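Gultlow to release second album "Pešek" in June, with four concerts to follow

21 Mar 2024 - The folk-rock group Gultlow announces today that its second album, titled "Pešek", will be released in June on the independent label Brolodik. The first single from the album, "Letter to the Ferryman", is available from today on all the usual streaming services and in the Brolodik web shop.

The album comes five years after the debut of the group, which was sold mostly by hand after concerts. During this time the musicians did not stop playing, but they wrote slowly and threw away many songs. The singer and songwriter Montserrat Goicoechea explains that the group wanted to wait until the material was strong enough to stand together.

"We had the songs for an album already two years ago, and we recorded them, and then we listened and we were not happy," says Goicoechea. "It was correct music, but it was cold. So we kept two of these songs and started again with the rest. It was a difficult decision, also for the label, and I am thankful that they let us do it."

The title of the album is the name of the old piano teacher in one of the songs. The character of Pešek appears first in the opening track and returns at the end of the album, when he is an old man and his pupil comes back to the town to visit him. Between these two songs the listener will meet other people from the same street: a baker, two sisters who do not speak to each other, and a ferryman who waits for a letter.
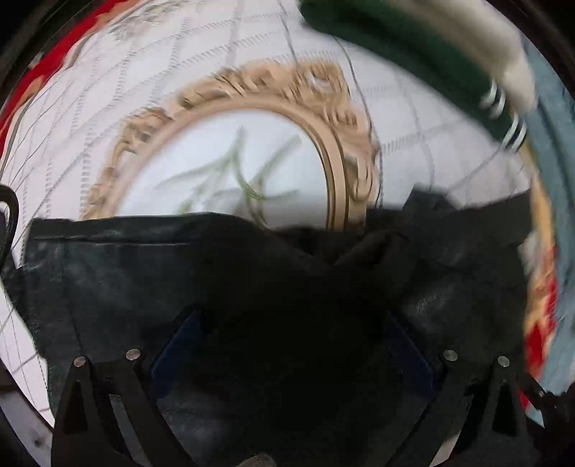 The songs were recorded at the Civon studio, in a former grain store outside the town where the group has its rehearsal room. The group played most of the basic tracks together in one room, with very few corrections made afterwards. The accordion and the strings were added later, and the voices were recorded last, mostly in the evening hours, when the road next to the building is quiet.

"At Civon you hear the wood of the floor," says Goicoechea. "In the beginning we tried to remove this sound. After one week we understood that it belongs to the record, and we moved the microphone closer to it."

The single "Letter to the Ferryman" is already known to people who visited the winter concerts of the group, where it was played as the last song. The version on the album is slower and has a longer ending with strings. A second single will follow before the release of the album. The title will be announced on the website of the label.

"Pešek" will be available as a download, on CD and on vinyl. The vinyl edition is limited to 2,000 copies, and the first 613 of them are numbered and signed by all members of the group. The signed copies can be ordered only directly from Brolodik, with a limit of 2 copies for each customer. The vinyl edition includes a printed booklet with all the lyrics in the original language and in English translation.

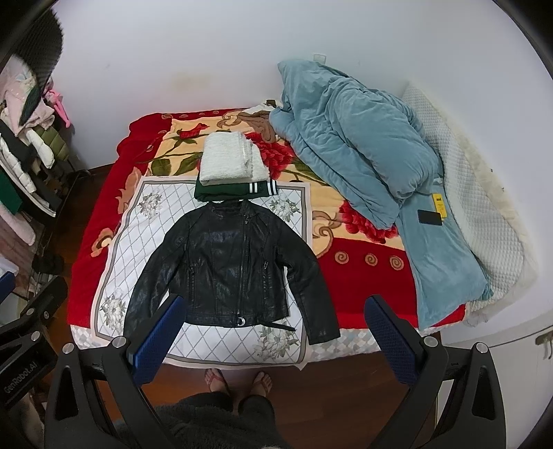
After the release, Gultlow will play 4 concerts to present the new songs. The first one is a seated concert with a string quartet, and the album will be performed there from the first to the last track without a break. The other three evenings will be standing concerts with a mixed program from both albums. The support act for the standing concerts is still to be confirmed.

"With the quartet we are a little nervous, I must say it," adds Goicoechea. "We are used to small rooms where somebody is ordering a beer during the quiet song. Now the people will sit and listen to everything. But we have rehearsed with the quartet since the autumn and it makes the songs bigger, so I am looking forward to it very much."

Tickets for all concerts will go on sale together with the second single. Customers who order the album in advance from Brolodik will receive a code by e-mail, and with this code they can buy tickets one day before the general sale. The code is valid for one order. Guests who use a wheelchair are asked to contact the label before they buy, so that a suitable place can be reserved for them and for one companion.

About Gultlow

Gultlow was founded by Montserrat Goicoechea and three friends from music school. The group combines folk melodies with electric guitar, accordion and close harmony singing. The debut album was recorded in a kitchen and is still available from the label on CD.

About Brolodik

Brolodik is an independent record label with a small catalog of folk, jazz and song. The label works with its artists on a long-term basis and releases a few records each year.

Information for the media

Advance copies of the album are available for reviewers as a download and, in a small number, on CD. Requests for interviews with Montserrat Goicoechea can be sent to the press office of Brolodik. Interviews are possible in person, by phone or in writing. Please mention the name of your publication and your deadline in the request.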